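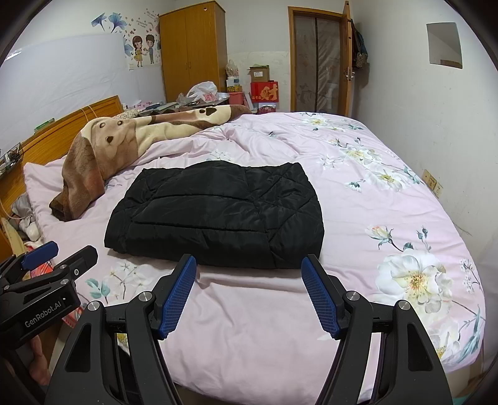
Folded on the bed, October

Durasero crossing: the mandate ends, the line stays

The observer mission at Durasero will lose its mandate at the end of the month, and at this moment there is no agreement on what comes after it. Readers who have followed our earlier items know the background. Both sides signed the ceasefire paper in Aasen, and both sides have since then explained the paper in their own way. The question of who may stand at the crossing and look into the trucks was left for a later annex. The later annex was never written.

The mission has 21 observers for a line of 92 kilometers. They carry no weapons and they can not stop anybody. What they can do is to write down what they see and send it the same evening to both commands, and also to the liaison office in Jillavness. In the last reporting period they registered 633 incidents. Most of these were small: a drone over the wrong side of the river, shots into the air, a tractor taken and given back two days later. Four were serious, and one of the four was the mortar fire on the road to Tukeo, which closed the crossing for a week and left the upper villages without flour and fuel.

The government side says that the mission has become a cover for the other side to bring its men back into the hills. The northern command says almost the same thing, only with the directions changed. I have read both letters several times and I believe that both contain some truth. The observers drive by day and on the main road, and the movement of men happens by night and on the paths. This was known to everybody in Aasen. It was accepted as the price for having a mission at all.

Arvid Lie, in his note to our members, proposes a technical extension of three months with no change in the text. He thinks that any attempt to improve the mandate now would open it completely, and then the winter would come before a new one is signed. His argument is mostly practical. The road above Tukeo is normally closed by snow, and the armed groups know very well that a village which can not be visited can be taken quietly. He asks also that the night reports from the villages, which today are only collected by telephone, should be included in the official list.

There is a second proposal, from the liaison office, to keep a smaller team at the crossing itself and to give up the patrols. It is cheaper and it would probably be signed quickly. But the crossing is the quietest place on the whole line, because it has all the attention. The shooting is in other places.
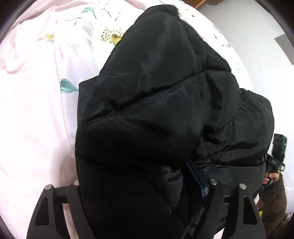 Othmane Belhaj wrote to us that he can not support an extension without changes, and that three more months of the same reports will only teach both commands that a report costs them nothing. He would prefer a shorter period of 20 days, with one condition: each serious incident must be answered in writing by the side that is named in it. "If they refuse to answer, then at least we have the refusal on paper," he added.

We find the condition good, but the period seems to us too short. Even the translation of the annexes took longer than this last time. It may be possible to combine the two ideas – the three months from the first and the written answers from the second – and we have sent this suggestion to Jillavness. The office has confirmed that it received our letter.

The next round of talks is again in Aasen.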